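From: Marjatta Kettunen
To: Trullarham Residents' Forum list
Subject: Re: Conduct at candidate meetings

Dear members,

Murdo Menzies wrote:
> I was at the Saturday meeting and saw Councillor Aoun followed
> to her car by six or seven people, one of them filming. She had
> already taken questions for over an hour. Does the Forum have a
> view on this, or do we only book the hall?

The Forum does have a view. Members are entitled to question those who seek their votes, and to do so sharply. That entitlement ends when the meeting closes. The conduct rules adopted in November say so at paragraph four, and they apply to supporters of every candidate.

I have written to both campaigns. Joelle Karaki has replied for the councillor and does not wish to take the matter further. Munther Sleiman, for the other side, has asked for the rules to be read aloud before the next meeting – a request I am happy to grant.
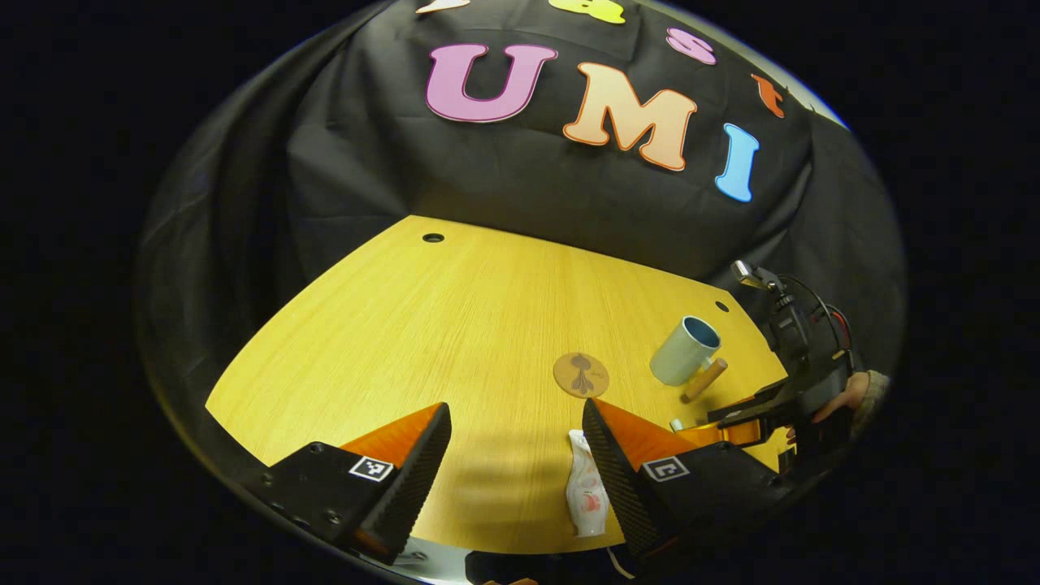
Written questions will again be accepted in advance. We received 40 last time, and Sawsan Haddadin will group those that overlap so that more can be put. Please send them to her by noon on the day. The hall holds 336 and the doors will be closed once it is full.

Any member who wishes to propose a change to paragraph four should send the wording to me, with the name of a seconder.

Yours sincerely,
Marjatta Kettunen
Secretary, Trullarham Residents' Forum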